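원목 식탁 상판 오일 마감, 몇 방까지 사포질해야 하나요?

Sandrine Gautier
2022년 6월 5일

중고로 산 식탁 상판을 다시 칠하려고 합니다. 기존 바니시는 다 벗겨냈고 지금 120방까지 갈아 둔 상태입니다. 하드왁스 오일을 바를 생각인데 Rurka 제품 설명서에는 150방에서 멈추라고 되어 있고, 동네 공방에서는 1000방까지 올려야 촉감이 좋다고 합니다. 누구 말이 맞나요? 상판 길이는 156cm이고 손사포밖에 없습니다. 아이들이 매일 밥 먹는 식탁이라 물컵 자국이 덜 남는 쪽이면 좋겠습니다.

Marty

설명서대로 하세요. 너무 곱게 갈면 오일이 안 먹습니다.
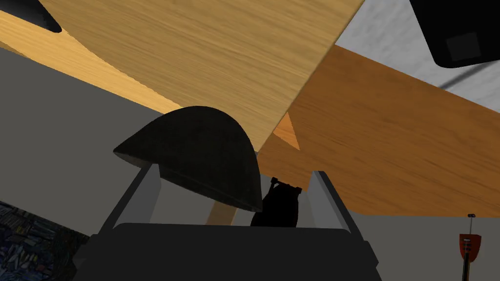 오일 마감은 나무가 오일을 얼마나 빨아들이느냐로 결과가 갈립니다. 150방에서 180방 사이면 충분하고, 1000방은 마감 후에 표면을 살짝 다듬을 때나 씁니다. 사포는 반드시 결 방향으로만 미세요. 연한 꿀색 판에 결이 곧고 촘촘하면 가로질러 간 자국이 오일을 바른 뒤에 꽤 눈에 띕니다. 옆의 주황빛 도는 갈색 판처럼 색이 진한 나무도 마찬가지이니 안 보이는 뒷면에 먼저 발라 보고 색을 확인하세요. 오일은 얇게 두 번, 15분 뒤에 남은 것은 천으로 닦아냅니다. 첫 번째와 두 번째 사이는 하루 둡니다. 닦은 천은 뭉쳐 두면 불이 날 수 있으니 물에 적셔서 펴 말린 다음 버리세요.

Trikgate

저는 400방까지 했는데 괜찮던데요. 대신 오일이 적게 들어가서 그런지 물자국이 좀 빨리 생기긴 했습니다. 작년 10월에 한 번 더 발랐고요. 손사포면 각목에 사포를 감아서 쓰세요. 손가락으로 누르면서 밀면 상판에 골이 생깁니다.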